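Cup holders for the break room table: wire or tube?
Forum > Office and Break Room > Coffee Stations

oltine_desk
We go through 800 paper cups a month and right now they live in their plastic sleeves in a drawer. People tear the sleeve open, half of them roll out, and whoever is next picks them up off the drawer bottom. I want something that sits on the table and keeps brown and white cups apart. Brown is for hot, white is for water. Wire holder or one of those closed tubes?

swai93
Wire. We have had black wire ones for two years. You drop the stack in and it stands up without any help. Ours are on a square table next to the sink and I fill them every morning before 8.

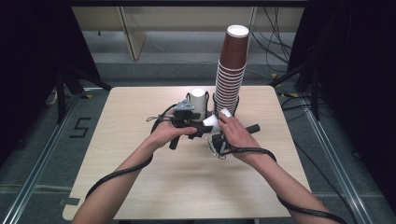 Replies 3 to 7 | Oldest first

grenport_mike
Tall stack of brown there. Does it tip? I had a wire holder and anything over a foot leaned toward the wall.

swai93
It leans a little if you set the cups in crooked. Push the bottom one down first and then add the rest. I don't put a full sleeve of white out because they don't go as fast.

vesowlane
I disagree on wire. Open holders leave the cups out in the air all day, and everybody touches the rim of the top one. We switched to a pull-down tube on the wall at the Vesow office and the complaints stopped. It was $16 and took 11 minutes to put up, with two screws.

oltine_desk
I can't put screws in our wall, the lease says no. Is there a tube that stands on a table?

vesowlane
There is, but check the rim size first. Ours holds the 8 oz and jams on the 12 oz. If you have two kinds of cup you need two tubes.

grenport_mike
Tubes jam in general. You pull one and get three, then people leave the extra two on the counter. I would rather wash my hands and use the wire. Stack them mouth down if the dust bothers you.

vesowlane
Mouth down doesn't help if they grab the whole stack to get one loose.

oltine_desk
Going with two wire holders for now, mouth down, half a sleeve at a time. Will see how it is in August when the interns are here.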